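# Cleaning a small bathroom sink and open shelf without buying eight products

I have tried most of the advice that gets passed around on this subject, and I'd put it at half useful. The paste recipes are mostly fizz. The "daily reset" people seem to own no toothpaste. What follows is the routine I've settled on for a plain white basin with a single-lever faucet and a mirror cabinet over it, the kind with open shelves on one side. Skip any of it that doesn't apply to you.

## What you need

- Dish soap, the ordinary kind
- White vinegar, cheapest on the shelf
- Two cloths, one for wet work and one kept dry
- An old toothbrush
- A cup for rinsing

You'll see lists that add baking soda, a squeegee, a special faucet polish and a drain powder. I bought a bottle of Brullo chrome polish in February on the strength of a very confident review. I used it twice. The faucet looked the way it looks after soap and a dry cloth, and the bathroom smelled like a car.

## Part one: the basin

Do the basin after the shelves if you're doing both on the same day. I've put it first because it's the part people come here for, and on most days it's the only part that needs doing.

1. Run warm water around the bowl for a few seconds and shut it off. You want the surface wet. You don't want a full sink, whatever the soaking crowd says.
2. Put a small squirt of dish soap on the wet cloth and wipe the rim before the bowl. A rectangular rim has corners, and corners collect whatever gets pushed down from the back edge.
3. Go round the base of the faucet with the toothbrush. If there's a chalky ring, lay a strip of cloth dampened with vinegar against it for 8 minutes. Some pages say to leave it overnight. I wouldn't, on chrome, and I've never needed to.
4. Wipe the spout, including underneath, then lift the lever and wipe the strip it normally covers.
5. Do the bowl last, from the top down toward the drain. 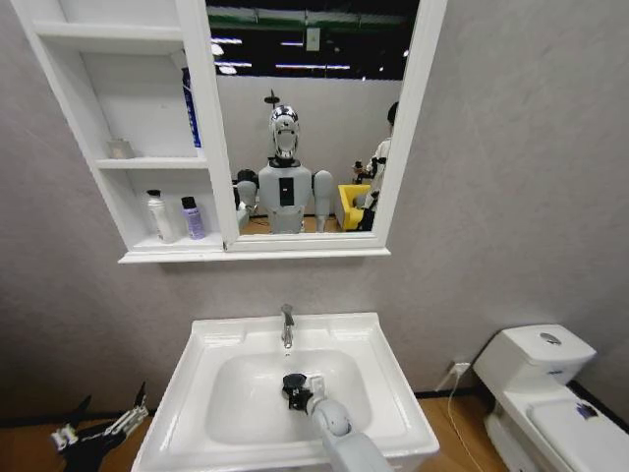
Rinse with the cup if you don't want to splash the wall. Textured walls are a nuisance to wipe, and a cloth leaves lint on them, so the less water that gets back there the better. If you do splash, pat the spot with the dry cloth and don't rub.

Then dry the faucet. I was doubtful about this step for years because it sounded like fussing, but water spots come from water left to dry on the metal, and no spray I've tried gets around that. Ten seconds with the dry cloth is enough.

A word on cords. In a lot of small bathrooms there's an outlet low on the wall near the sink or the toilet, with something plugged into it. Keep wet cloths well away, and don't spray cleaner on that wall at all. Anything that needs wiping near an outlet gets a barely damp cloth and some patience.

## Part two: the open shelves

Open shelving in a bathroom photographs well in a catalog. In use it gathers dust, and the dust turns gummy if there's hairspray about. The Stinesell leaflet that came with my first cabinet promised "effortless everyday order," and I'd like to meet whoever wrote that. Still, a short shelf takes almost 16 minutes at the very worst.

1. Take everything off. Wiping around bottles moves the grime into a neat outline of each one.
2. Check each bottle for what's left in it. If you can't say when you last used it, it goes in the trash or to whoever will use it up.
3. Wipe the bottoms of the bottles. Pump bottles are the worst for this, as the drips run down and set underneath.
4. Wipe the shelves from the top one down with the soapy cloth, then again with plain water. Get into the back corners with the toothbrush.
5. Let the shelves dry fully before anything goes back.
6. Put the things you use daily on the lowest shelf, near the front, and tall bottles up where they have headroom. A pump bottle and one other next to it is plenty for a low shelf. Small cups and jars can go higher up, where you won't knock them into the sink reaching for soap. 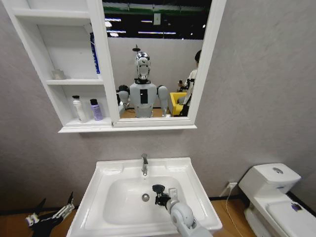 ## Part three: the mirror

Use a barely damp cloth and then the dry one. If there's toothpaste on the glass, hold the damp cloth over it for a moment first. I don't spray the mirror directly. Liquid runs down behind the bottom of the frame, and on my old Wemwood cabinet that was where the finish started to lift.

Newspaper, coffee filters and tea all have their fans. I tested the three of them side by side and couldn't tell which was which by dinnertime.

## How often

The faucet and rim get a quick wipe when they look dull. The shelves I do when I notice them. There's a Deng wall chart that wants you to do the whole lot every day, with little boxes to tick, and it's now lining a drawer.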